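1/ Last December we changed the supplier of our lime plaster, and many of you asked how it goes. I will write it in a few short posts.

2/ We are a small plastering firm in Pitden. Mostly old brick walls, mostly damp ones. Before, we mixed everything on site from putty and sand. Now we buy the dry mix from Postma in bags.

3/ First wall was a kitchen for Ineke Wuyts. I put the base coat at 20 mm in one go and this was my mistake. It cracked near the window. Two coats is better, with the second one thinner.

4/ Colour of the sand matters more than I expected. The new mix dries a little grey. Rianne Hendriks prefers it, I like the old yellow one.

5/ Water: less than what is written on the bag. Wet the wall the evening before and again in the morning – old brick drinks a lot.

6/ Thijs Groen asked about the price. A bag is 19 dollars if we take 30 bags or more. Delivery is extra, and the driver will not carry to the first floor.

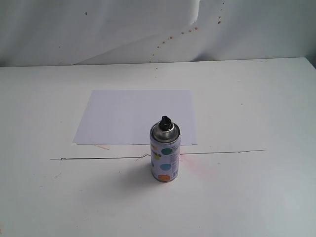 Spray can and paper on the table.

7/ Please do not paint over lime with a plastic paint. Limewash or silicate only, and wait some weeks.

8/ Next job is a stairwell in Skekance, with a curved wall. If somebody has a good flexible trowel to recommend, please write me.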